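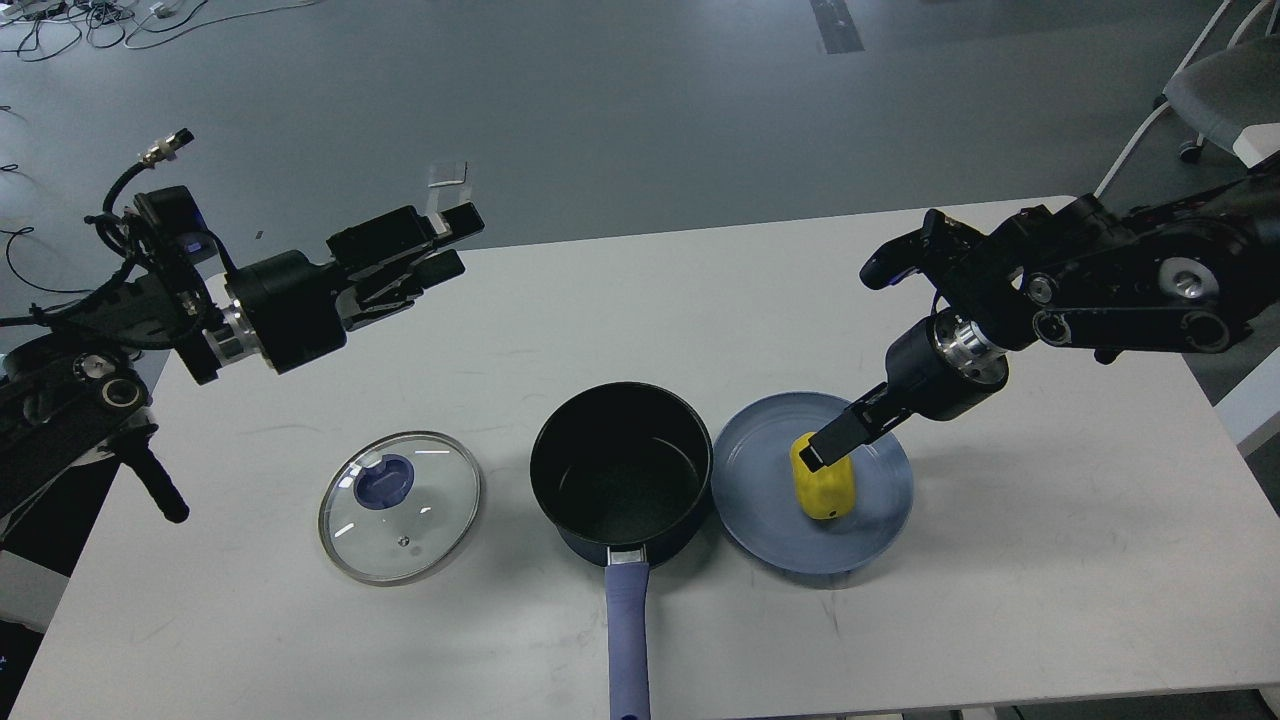
Lid, saucepan and plate on a white table.

How to get ready for an awards night when you are not the one getting the award

My friend Piyumi Navaratnam was up for a regional costume design prize in May, and I was her plus-one. I had one job, to look like I had been invited on purpose. These are the steps I followed, in the order I should have followed them.

1. Read the dress code, then ask someone what it means
Ours said "festive formal". I took this to mean velvet. Diarmuid Doherty, who was seated at our table, took it to mean a kilt and a bow tie with lobsters on it. Email the organizers and ask what people wore last year. They will tell you, usually with some feeling.

2. Choose the shoes first
You will be standing on a carpet laid over something hard. Put the shoes on, do the dishes in them, and if you want them off before the pots are done, pick another pair. Mine were a low block heel from Orkwood in a bottle green colour, and everything else had to get along with them.

3. Rent if you can stand it
A gown from Gristley would have cost me 1,000 dollars. I rented a long navy one for 136, plus a cleaning fee they mention on the last page. Book the pickup a day early so there is time to discover the zipper.

4. Hem with the shoes on
Stand on a bare floor and have someone else pin. The front should just clear your toes. If you pin it yourself, bending over shortens one side, and you will spend the evening looking as though you are on a gentle slope.

5. Pack a small bag and then take things out of it
I started with a clutch that would not close. What survived:
Phone
Lipstick
4 safety pins
Blister plasters
A granola bar, which I ate in the coat check line

6. Do your face in the light you will be seen in
Hotel ballrooms are yellow. My careful grey eyeshadow looked fine at home and like a mild illness at the Hanoven. Check it under a warm bulb before you leave, and take a second look at where your foundation stops.

7. Leave early
Doors were at 6:30. So were the other 200 guests. If you are wearing anything with a train, go in ahead of the crowd or well behind it — there is no good middle.

Piyumi lost to a man who makes hats. She was gracious until the parking lot. The gown went back the next morning with one of my safety pins still in the hem, and Gristley has my email address now.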